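Community > Selau > Local News

Small drawers, big tidy-up: Selau desk drive returns

January | By Custódio Rocha

Reading time: 1 min

Selau's desk drive is back, and it has already grown past last year's! The idea is wonderfully simple. Pick one messy surface, clear it, and give every pen a place to live. More than 400 households and offices have signed up so far, up from 100 in the first year.

The Arruda stationery shop is joining in with a free sorting table, open every afternoon until 4. Bring your loose bits in a bag and the staff will help you work out what deserves a drawer and what should go to the school collection box. Last year that box took in 3,000 pens, markers and pencils, and the art room is still using them.

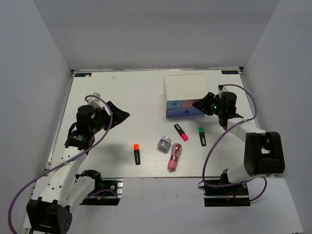
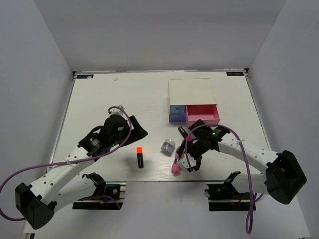 Small drawer unit on a white tabletop. First photo: blue and pink drawers closed, with highlighters and a little clear jar still out in front.

Highlighters are a great place to start, says the shop, as they tend to roll off and get lost behind things. Test each one on scrap paper, keep the bright ones together and put small jars in the deeper drawer so they stand up straight.

Sign-up sheets are at the Arruda counter and at the Selau library, by the front desk. Kids are very welcome, and so are their pencil cases!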